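Home | Tickets | Cells | Parts | Log out
Reading time: 1 min

Ticket 761 - Plullmont cell, arm stops short on pick
Opened 22/06/2024 by Parvathi Marar

Fault: wrist camera drops out on the low approach. Controller logs a timeout and holds position. Up to 5 dropouts per shift.

1. Swapped the camera power supply for the Prostmont spare. No change.
2. Reseated the camera cable at both ends. Ran 35 picks, two dropouts, both with the wrist turned toward the basket.
3. Set the speed to 55 percent and sent the arm to the ball with the fingers open. Checked the cable loop at this pose - it swings out wide toward the basket but stays clear of it.

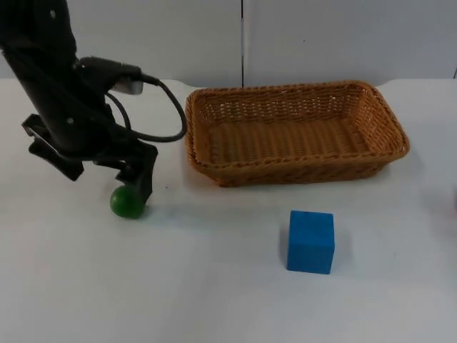
4. Ordered a replacement cable from Leclerc. Keep the speed at 55 until it is fitted.

Status: open, waiting on part

We use cookies to keep you signed in. Accept | Settings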